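Can You Trust a Paper Cup?
Sat 9 February
By the Skisix Questions Desk

People will tell you all sorts of things about paper cups. They are made of paper. They are better than plastic. They hold water because the paper is "special." We get suspicious when a grown-up says something is special and then changes the subject, so we went looking for better answers.

Start with the name. Paper cup. Have you ever left a piece of notebook paper in a puddle? It turns to mush. So either a paper cup is a kind of magic or the name is leaving something out.

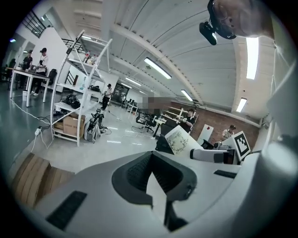
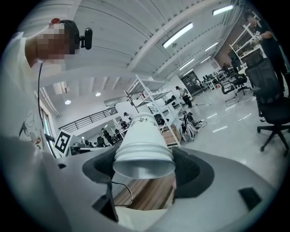 The name is leaving something out. Most paper cups made for drinks have a very thin layer of plastic on the inside. Some have a layer made from plants, and a few have other coatings. Very old paper cups were often coated with wax, and you could scrape it off with a fingernail. The layer in a modern cup is so thin that you won't notice it by looking. It feels a little smoother than the outside, if you pay attention.

You don't have to believe us. Take a cup you are allowed to ruin and fill it with water. Put a strip of plain paper in a bowl of water next to it. Come back after lunch. The strip will be floppy. The cup will probably be fine. Now tear a second cup into pieces and soak those overnight. In the morning, try to peel one apart. You may get soggy paper on one side and a see-through skin on the other. That skin was doing most of the work.

Now for the rim. Run your finger around the top of a paper cup and you'll feel a fat little roll. A lot of people say it is there to be nice to your lips. Maybe. It does feel better than a sharp paper edge. But we think that is only part of the story, and you can check this too. Squeeze a paper cup gently near the top. Then ask a grown-up to cut the roll off with scissors and squeeze it again. Without the roll, the cup folds up almost at once. A curled edge is much harder to bend than a flat one. It also gives a lid something to grab.

Why is the bottom smaller than the top? The usual answer is "so they stack," and this time the usual answer is pretty good. Cups with straight sides would not slide inside each other at all. We measured a stack of 50 cups, and then added one more. The stack of 51 was only a tiny bit taller, because just the rim of the new cup stuck out. If the cups had been standing one on top of another, the tower would have been taller than any of us – and it would have fallen over.

That brings us to towers. You may have heard that a cup is stronger upside down. Is it? We were not convinced. An upside-down cup stands on its wide end, so it is harder to tip over. That is about balance, and being hard to tip is a different thing from being strong. When we stacked books on cups, some of the right-side-up ones held just as much as the others. Then we bumped the table. Guess which ones went over first.

A company called Vurnilden printed on a bag of its cups that they can take water at 90 degrees Celsius, which is hot enough to burn you badly. We did not test that one and you shouldn't either. We'd like to know how they tested it, though. We wrote in November to ask and have not heard back.

Can you write on a paper cup? Yes, on the outside, and it's a good way to keep yours from getting mixed up with somebody else's. Marker works better than pencil on most of them. If the outside is shiny, the ink may smear, so let it dry before you grab it.

The last claim is the one we trust least. Lots of people say paper cups can always be recycled. Remember that skin inside? It has to be separated from the paper, and plenty of recycling centers aren't set up to do it. Some are. The only way to find out is to look up the rules where you live, and the little arrows on the bottom of a cup don't settle it.

We asked readers last time what they thought paper cups were made of, and 42 of you wrote in. Most said paper. Two said wax. One reader said "paper and something sneaky," and that letter is now taped to our wall.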